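**Tulport Tenants' Forum questions "smart" damp scheme ahead of council vote**

TULPORT, 23 May 2026 - Tulport Tenants' Forum is asking the borough to hold back its signature from a contract that would put humidity sensors into every council flat on the Taltham estate. The Forum has read the supplier's proposal twice and still can't find the part where anybody mends a wall.

The proposal, from the housing technology firm Koneo, promises an "early warning system" for damp and mould. Each flat would get a sensor in the bathroom and another in the main bedroom. Readings would go to a dashboard at the housing office, and tenants would receive text messages telling them when to open a window.

"My bedroom wall has been black since December," said Phyllis Bunting, who chairs the Forum and lives on the second floor of Rudd House. "I don't need a text about it. I've rung the repairs line, I've written, I've had a man round with a meter who agreed with me that it was damp. Then he left."

The Forum doesn't object to measuring things. Its complaint is that the measuring seems to have taken the place of the work. Rudd House had an outside survey three years ago, which blamed cracked render on the north face, blocked gutters and extractor fans that no longer pull any air. The survey was paid for by the council and is still on its website. Of its eight recommendations, one has been carried out in full, and that was the repainting of the stairwell.

Gareth Hollis, a retired building surveyor who advises the Forum, has gone through Koneo's evidence. The firm says its sensors cut mould complaints by almost half in a trial elsewhere. Mr Hollis asked how the complaints were counted and was told that reports made through the app were included, while calls to the repairs line were not.

"If you move people off the phone and then stop counting the phone, complaints will go down," he said. "I'd like to see what happened to the walls. A before and after of the walls would do me. There isn't one in the pack."

The Forum also has doubts about the advice the texts would give. The sample messages in the proposal suggest keeping the heating on low all day, drying clothes outdoors and leaving lids on pans. Taltham's flats have no balconies, and the drying green was fenced off when the bin store was moved. Baiba Raudsepp, who has two small children and lives directly below the roof, said she'd follow the heating advice gladly if the housing office would pay for it.

Her other worry is where the readings will end up. The draft contract says humidity data may be used "to inform discussions with residents about lifestyle factors". The Forum's view is that this wording could be used to turn down repair claims, and it wants the clause taken out. Koneo has said the wording is standard. That may well be so, and the Forum would still like it gone.

The Forum is asking for four things before any vote:

- the render and gutters on Rudd House repaired, with dates given in writing
- working extractor fans in every bathroom and kitchen
- the full trial results from Koneo, including calls made by phone
- a plain promise that sensor readings won't be used against tenants

Dennis Heywood, the Forum's secretary, said he had put the same list to the housing office in a letter and had received an automatic reply thanking him for his interest in the scheme.

"They may surprise us," he said. "I've lived here long enough to have seen the door entry system that was going to end break-ins, and the heating controls that were going to halve our bills. The heating controls are still on my wall. They've never been connected to anything."

Ilari Hyvönen, who manages the project at Koneo, has offered to meet tenants in the community room and demonstrate the dashboard. The Forum has accepted, and has asked that someone with authority over the repairs budget come too - so far the housing office hasn't said who that would be.

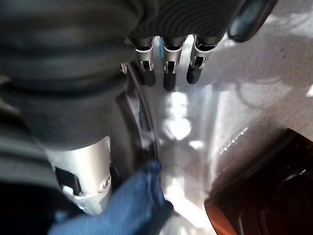

Tenants who want to come to the meeting, or who have damp in their flat and would like it added to the Forum's own record, can leave a note in the Forum's letterbox at the Rudd House entrance. Please put your flat number on it and say which rooms are affected. Reporters are welcome to visit, and Mrs Bunting is happy to show them her bedroom wall by arrangement.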